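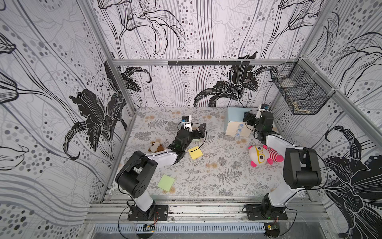 Gernulik two-arm bench kit, reviewed after 1396 pick cycles

Rating: 3 out of 5

Assembly took an afternoon. The rail is stiff, the mounting plates stayed square, and both arms repeat well on small soft items.

The fault is in the right gripper. At cycle 32 it stopped reporting position and held its last commanded force. The software stop released the left arm only. I had to cut power at the wall, and the right arm then dropped under its own weight, as neither arm has brakes.

It happened 4 times in total, always with the wrist turned near its limit. Reseating the connector at the gripper cleared it for around 300 cycles. Firmware 1644 adds a timeout but doesn't fix the release. Rondarport, the seller, sent a new cable in April and no explanation.

Buy a separate power cutoff and mount it within reach. Keep hands out while the arms are live. The Lilach kit costs more and has brakes at the shoulder.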